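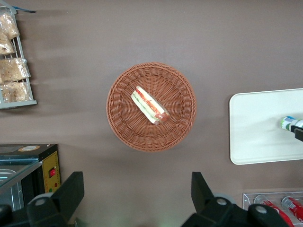

Figure 2. Filled roll in a round woven basket, with bagged baked goods on the wire rack beside it. Photo credit: Tâm Lưu, Stuselthorpe snack counter study.

3.2 Baskets, racks and steps

The container turned out to matter far more than we had expected when we drew up the first layouts in March. Our starting guess was that people find a snack by its wrapper, and that whatever holds it is little more than a way to keep the table neat. The round basket changed our minds. A single roll placed in it (Figure 2) has plenty of open weave on every side, so the green and red of the filling stand out well against the orange. Set down on bare tabletop, the same kind of roll drew much less interest from our visitors. Hefin Pumphrey had suggested this after the Brernden pilot, and it was a real pleasure to see the idea hold up.

The wire rack works in quite another way. Bags of bread and pastry are soft, they slump, and their shiny plastic hides a good part of what is inside. Stacked on tiers they read as one group, and visitors tended to call the whole thing "the bread" - even those who later picked out a particular bag. We coded such answers as group names and kept them apart from item names. Across the 11 layouts we logged 3,565 spoken answers in all, and the split between the two kinds of name is one of the clearest patterns in the data.

Stepped stands brought out the most lively talk. On a clear acrylic stand each shelf seems to get its own small identity, and people spoke of "the top one" or "the one under the candy bar" with great confidence, including when a box had been laid at a slant. Bottles in a clear rack got similar treatment, with front and back used in place of top and bottom.

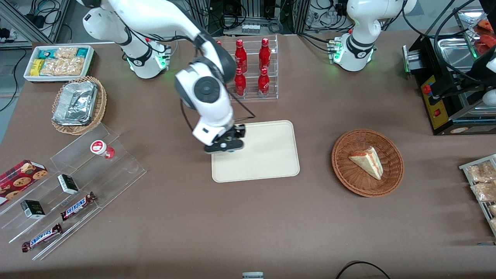 Trays fall somewhere between the two. A shallow tray with a low rim says very little about how its contents should sit, and the layouts made by Tùng Tăng and Zubaida Marwat differ nicely on this point: Tăng lines up the bars along one side and lets the packets fill what is left, while Marwat mixes them freely. Visitors had no trouble with either version, though they took longer to name a bar in the mixed one. We come back to naming times in Section 4, where the tray results are set against those from the earlier Heffernan layouts.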